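The Case for Patience in Teaching Machines by Hand
Published by the Sundley Forum, 29 Jun 2024

The Sundley Forum has been asked for its view on the teaching of robots by demonstration. Our position is that the person who guides the machine is doing skilled work, and that too many projects treat that person as a cost to be kept down.

We formed this view in February, when we followed the Uketti trial for 14 days. Operators there guided a robot by remote control and recorded 41 sessions. The project had first asked for some 2000 short runs, on the grounds that quantity would make up for haste. It would not have done so. A hurried operator teaches hurried habits, and these are hard to remove later.

Remote control also asks a person to work with less than they are used to. The view from the wrist is close and partial. Perforated metal between two dark gripper parts may be reasonably clear, apart from a patch of glare, while everything further off dissolves into pale grey. An operator must learn to judge distance from such a view, and learning takes paid time.

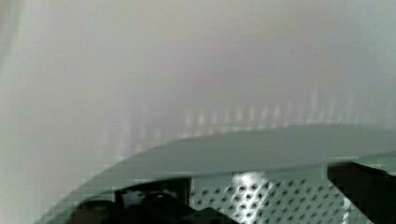 What we ask of employers

Operators should be trained before their sessions are counted. They should be free to discard a poor attempt without giving an account of it, and no session should run beyond 2 hours. Where a task can be shown by moving the arm directly, that choice should be left to the operator.

We accept that Lau and Flomance, which both responded to our draft, regard the limit on hours as too strict. Their concern about delivery dates is a fair one. We remain of the opinion that a late set of good demonstrations is worth more to a buyer than a prompt set of poor ones, and we invite both firms to publish their own figures on discarded sessions.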